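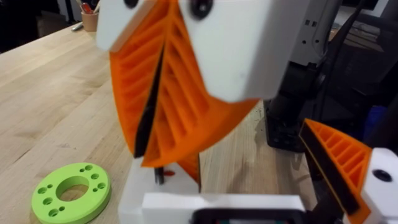 水尺

姑姑退下来以后，Derese河的水尺归我看。

这个活儿没有编制，一个月600块，由Orkbridge的水文站发。每天早上八点看一次，晚上八点看一次，把读数写在本子上，再打电话报过去。涨水的时候每小时看一次，夜里也要看。姑姑把手电筒、雨靴和一串钥匙交给我，说雨靴大了一号，冬天可以多穿一双袜子。

我那时刚从Vovgate回来。我在那里的一家地毯店做了几年，店关了，房租又涨，就回来了。母亲问我有什么打算，我说先住一阵。她没有再问。过了几天姑姑来吃饭，说腿不行了，下台阶费劲，水文站叫她找个接手的。她说这话时看着菜，没有看我。母亲说，你去吧，反正也早起。

水尺在老渡口往下一点的地方，一根一根钉在石岸边，从高到低，白底黑格。水落下去，就看下面那根，水涨上来，就看上面那根。有风的时候水面一上一下，要等它上下几回，取中间的数。姑姑教我的时候站在台阶顶上，没有下去。她说，蹲低一点，眼睛要跟水面平。我蹲下去了。她说，再低。我几乎趴在台阶上，报了一个数。她说，对。

她离得那么远，我不知道她怎么看得见。后来我自己看久了，站在台阶顶上也能猜个差不多，但还是要下去看。

岸上有间小屋，是水文站早年盖的，一张桌子，一把椅子，一个铁皮柜，墙上一部电话。旧本子都在铁皮柜里。按规定每年年底要把本子送到Orkbridge去，姑姑每年都送，但她同时自己抄了一份，放在柜子里。我问她为什么要抄，她说万一那边弄丢了。我问弄丢过没有，她说没有。

头一个月我什么都没有翻。我早上七点半出门，走田埂，经过磨坊和养鸭子的那家，到小屋刚好八点。看完数，打电话。电话那头是个年轻人的声音，每次都说“收到”，然后挂断。有一次我多说了一句，说今天河上有雾。他停了一下，说，收到。

晚上那次我一般提前去，在小屋里坐一会儿。那屋里没有别的可看，我就把铁皮柜打开了。

姑姑的字很小，往右斜，三字上面那一横总要挑起来。每页分四栏，日期，时间，读数，备注。备注多数是空的，有时写“小雨”“大风”“上游放水”，有时写“冰”。有一年春天写过一句“有人落水，已救起，读数推迟”，后面跟着读数，时间写的是八点二十。我拿这件事去问她，她说是个收羊毛的，喝多了，被渡船上的人拉上来的，羊毛都漂走了。

我看本子是从最早的一本看起的。三十年的本子，每天看几页，也不急。看到第一本的十月，我发现有几天的字不一样。

字也是小的，也往右斜，看得出写的人在学姑姑的字。但是三字上面那一横是平的。一共三天，早晚都是。三天以后又是姑姑的字了。

我以为她那时候病了，找人替过。第二本的十月，又有三天。第三本也有。我把后面的本子都抽出来，只翻十月。每一年都有，日子不完全一样，有时在月初，有时在月中，但都是连着的三天，都是那种平平的横。

那天晚上我报数报晚了。那个年轻人说，收到，然后又说，晚了。我说，对，晚了。

我没有马上去问姑姑。她不是一个喜欢别人问的人。小时候我住在她家，问她为什么没有结婚，她说灶上水开了，就出去了。灶上没有水。

那个星期下了几天雨，水往上走，我上午下午都在岸边。第二天夜里水文站来电话，叫我改成每小时看。我把被子搬到小屋里，定了闹钟。雨打在铁皮屋顶上，声音大得听不见闹钟，我就索性不睡，坐在椅子上，膝盖上盖着被子，每到整点出去一次。河水是黄的，在手电光里往下走得很快，上面有树枝，有一次过去了一只木盆。

后半夜我又翻本子。我把有那三天的页放在一起比。头几年写字的人很小心，一笔一笔，读数的小数点都点得很圆。后来就放松了，有一年甚至在备注里写了字。写的是“鱼多”。

再往后一年写的是“渡口台阶松了一块，已垫”。再一年，“早上冷”。

姑姑在那一栏里从来不写这些。冷不冷她是不写的，除非结冰。

最近几年的字抖了。去年十月那三天，抖得厉害，有一个七写得像一。我拿它跟前后几天的水位比了一下，应该是七。姑姑在旁边用铅笔写了一个小小的七。

天亮的时候雨小了。八点我报完数，年轻人说，收到，可以恢复正常了。我说好。他说，辛苦了。这是他头一次说别的。

渡口早就不开了。上游修了桥以后，过河的人都走桥，渡船停了几年，后来被拖到岸上，翻过来扣着，底上长了草。从前摆渡的人还住在河对岸，房子是石头的，从小屋的窗户看得见他的烟囱。我小时候坐过他的船。他不爱说话，收钱用一只铁罐，自己不数，让人自己往里扔。

我想是他。这附近能早晚到水边来看尺子的，没有别的人。船停了以后他要过来，就得走桥，来回要走半天，早一趟，晚一趟，那他大概就是白天不回去，在小屋里待着。那把椅子的一条腿是后来接的，用铁丝缠过，缠得很密。我一直以为是水文站的人修的。

星期天我去看姑姑，带了一袋面粉，还有母亲做的酸黄瓜。她坐在门口剥豆子，脚搁在一只矮凳上。我坐下来帮她剥。剥了一会儿，我说水退了。她说，知道，听得出来。她家离河有一段路，我不知道她听什么。

我说，柜子里那些本子我看了。

她说，看它干什么，都是数。

我说，十月的也看了。

她把一个豆荚掰开，里面有一颗是坏的，她挑出来扔给鸡。鸡过来啄了一下，没吃。

“字不像吗？”她说。

我说，像的，就是三不像。

她说，我跟他说过三不像。他说三就是三，别人认得就行。

我等她往下说，她不说了。豆子剥完了，她让我去把水桶提进来，又让我看看屋后的门闩是不是坏了。门闩是好的。我回来的时候她已经把豆子泡上了，站在灶边，一只手扶着桌子。

她说，我每年去一趟Sarnach。

Sarnach在山那边，要先坐车到Orkbridge，再换车，路上要一整天。所以是三天，去一天，待一天，回来一天。我从来不知道她去过Sarnach。家里没有人说过Sarnach有我们的什么亲戚。

我问她去干什么。

她说，看一个人。

我说，谁？

她说，你不认识。然后她说，面粉放到柜子里，别放地上，地上潮。

我回家以后问母亲。母亲正在熨衣服，熨斗停了一下，又往前推。她说，你姑姑年轻的时候在Sarnach的纺织厂做过两年工，你不知道吗？我说不知道。她说，那时候你还没有出生。她把衣服翻过来，熨另一面。我问她姑姑在那边看谁，她说这个要问你姑姑。我说姑姑不说。母亲说，那就是不说。

她把熨好的衣服叠起来，叠得很整齐，然后说，我们也是听说的，你爸爸不让问。

那年夏天没有再涨水。水一天比一天低，我从上面那根尺看到下面那根，又看到最下面那根。最下面那根平时在水里，上面有青苔，要先用刷子刷一刷才看得清格子。我在柜子底下找到了刷子，毛都快秃了。我在Vovgate的时候有一个纸箱，里面都是从地毯店带回来的东西，尺子，剪刀，粉笔，几把清绒毛的刷子。我从里面挑了一把硬的带过去。它比原来那把好用，刷两下就干净了。

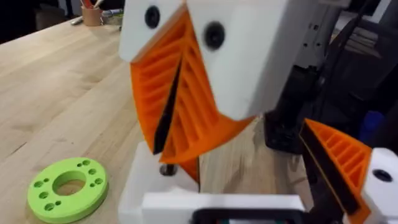

白色外壳，橙色斜肋，下面是浅色的木台面。

对岸的人我是八月里见到的。那天早上我到小屋，他坐在门外的石头上，帽子放在膝盖上。他比我记得的矮很多。我说早上好，他说早上好，然后说，你先去看，八点了。

我下去看了数，上来打电话，写本子。他站在门口看我写，没有进来。

“你的字大。”他说。

我说，格子够。

他说，够是够。

他问我姑姑的腿怎么样。我说下台阶不行，平地上可以。他点点头。他说他的眼睛也不行了，去年有一天早上看不清，蹲在那里看了很久，怕看错，看了好几遍。我说那天没有看错。他说，你查了？我说，跟前后比过。他又点点头。

他走了那么远的路过来，我请他进去坐。他看了看那把椅子，坐下来，手摸到椅子腿上的铁丝，摸了一圈。我去烧水。小屋里只有一个杯子，我把茶倒给他，自己用保温瓶的盖子。

他说，今年十月她还去不去？

我说我不知道。

他说，往年都是九月里跟我说。在桥头赶集的时候说。就说一句，下个月几号到几号。我就来。今年你看水尺了，她不用跟我说了。

我听着这句话，不知道怎么接。他喝茶喝得很慢。外面养鸭子的那家把鸭子放出来了，鸭子从田埂上下来，进了水。

我问他，您知道她去Sarnach干什么吗？

他想了想，把杯子放在桌上。

“她没有说过。”他说，“头一年她问我能不能替三天。我说能。她说每天两次，早八点晚八点。我说我天天在这里，闭着眼睛也知道水在哪一格。她说不行，要下去看。就这些。”

我说，您没有问？

他说，问她做什么，她问我的话，我也有不想说的。

他坐到快中午才走。走以前去看了看那条扣在岸上的船，用手杖敲了敲船底，声音是闷的。他说，烂了。我说要不要劈了当柴，他说湿木头，劈了也不好烧，放着吧。

我看着他沿岸往上游走，走到柳树那里歇了一次，又往前走。

2025年8月26日，水文站来了一封信。信上说Derese河下游的人工观测点要逐步换成自动的，我们这个点排在明年，设备装好以后人工读数停止，钥匙交回。信是打印的，底下盖了章。我把信读了两遍，压在本子下面。晚上报数的时候我问那个年轻人，换了以后你还在不在。他说，我调到别的科。我说哦。他说，今天的数呢？我这才想起来还没有报。

我把信给姑姑看。她戴上眼镜，看到最后，把信折起来还给我。她问，那些抄的本子他们要不要？我说信上没有写。她说，你打电话问问。我第二天问了，年轻人去问了别人，回来说不要，他们有原件。

她说，那就放你那里。

我说放在我那里做什么呢。她说放着，又不吃饭。

九月过了一半，姑姑让我陪她去桥头赶集。她走得慢，一手拄拐，一手挽着我。我们买了盐、灯芯和一块肥皂，她嫌洋葱贵，没有买，走出去又回头买了。卖洋葱的说，我就知道您要回来。姑姑说，你知道什么。

他在卖农具的摊子旁边，看一把镰刀。姑姑停下来。两个人隔着摊子站着，他把镰刀放回去了。

她说，下个月六号到八号。

他说，好。

她说，孩子看水尺，不用你来。

他说，那你说给我听干什么。

姑姑没有说话。过了一会儿她说，我腿不行，换车要人扶。孩子跟我去。

我站在旁边，拎着洋葱。这件事她没有跟我提过。

他说，那还是我来。

她说，你眼睛行不行？

他说，早上看得清，晚上我点灯。

她说，三要写好。

他说，晓得。

回来的路上我问她，你怎么知道我愿意去。她说，你不愿意？我说愿意。她说，那不就行了。

十月五号晚上，我把小屋收拾了一下，把本子翻到新的一页，削了铅笔，给手电筒换了电池。我把自己家里的杯子带去一个，这样有两个了。椅子上放了一床毯子。我把读数报过去，跟年轻人说，接下来三天是别人报，声音不一样，不要紧的。他说，是谁？我想了想，说，是以前替过的人。他说，以前替过吗？我说，每年都替。他那边有翻纸的声音。他说，记录上没有。我说，那就是没有吧，数是对的。他说，收到。

六号天没亮我们就出门了。母亲给我们煮了鸡蛋，装在布袋里，还有一条围巾，叠着，放在最上面。姑姑拿起来看了看，问这是给谁的。母亲说，山那边冷。姑姑把围巾放回去，没有说她自己戴着围巾。

早班车上人不多。姑姑靠窗坐，拐杖夹在两腿中间。车从桥上过的时候天刚发白，下面的河看不清楚，只看见对岸往下走的小路上有一点光，走得很慢，一晃一晃的。姑姑看着那点光，一直看到车拐弯。

她说，出门早了，他。

到Orkbridge换车，要等一个多钟头。车站里有一排长椅，漆掉了。我去买了热茶，回来看见她在跟卖票的说话，卖票的是个上年纪的女人，跟她很熟的样子，问她今年怎么有人陪。姑姑说，腿。卖票的说，我这儿也是，膝盖。她给我们撕了票，说靠右边坐，右边不晒。

去Sarnach的路是上山的路，车开得慢，拐弯多。我晕车，闭着眼睛。姑姑剥了一个鸡蛋，自己吃了，问我吃不吃，我摇头。她把另外一个收起来了。后来我睡着了，醒来的时候车已经翻过了山，外面的地是红的，坡上有很多石墙，墙里面种着矮矮的果树，叶子掉了一半。

姑姑说，以前没有这条路，要走下面。

我们到的时候天快黑了。她没有让我扶，自己下了车，站了一会儿，认了认方向，就往前走。我拎着包跟在后面。她走的是一条窄街，街上的店都在上门板，有一家是卖毛线的，窗子里还亮着灯。她在那家门口站住了。

店里面有一个女人在量毛线，背对着我们，头发用一根木簪子别着，比我大十几岁的样子。她把毛线绕在手上，绕一圈，嘴里念一下。

姑姑没有进去。她站在街这边，站在一根柱子后面，拐杖靠在柱子上。我也站着。

我小声问，不进去吗？

她说，关门以前进去，买一团线就走，明天早上再来买一团。

我说，每年都这样？

她说，每年都这样。她知道我是从外地来的，给我的线总是多绕几圈。

里面的女人绕完了，把线头掖好，转过身来放到架子上。她的脸我只看见一下。她拿起笔在一个小本子上记账，低着头，字我隔着街看不见。

姑姑说，我家里的线够织一屋子的了。

我想起她家里那口上锁的木箱，小时候我坐在上面吃过饭。

街上有人推着车过去，车轮子吱吱响。那女人抬头朝外面看，看见了姑姑，隔着玻璃点了点头，像认得一个老主顾那样，然后看见了我，看得久一些。她放下笔，走过来把门打开了。

“今年晚了。”她说，“我还以为不来了。”

姑姑说，车慢。

她说，外面冷，进来坐吧，这位是？

姑姑把拐杖拿起来，在地上点稳了。她先看看我，又看看门里面的灯。我把布袋换到另一只手上，摸到了母亲放的那条围巾。

姑姑说，是我侄女。

女人说，那一起进来，有热水。

里面地方很小，只有一张长凳，一个炉子。她把长凳上的线团抱开，让我们坐。姑姑坐下以后，腿伸直了，把头上的围巾解下来，放在膝盖上。我在旁边坐下，看了一眼墙上的钟，刚过八点。

姑姑也看了看钟。

“看完了。”她对我说。

我说，嗯，该报过去了。

女人问，报什么？

姑姑说，水，我们那里有条河。

女人把水壶坐到炉子上，拖了一只小凳子过来，在我们对面坐下。她说，什么河？

姑姑就跟她说起来。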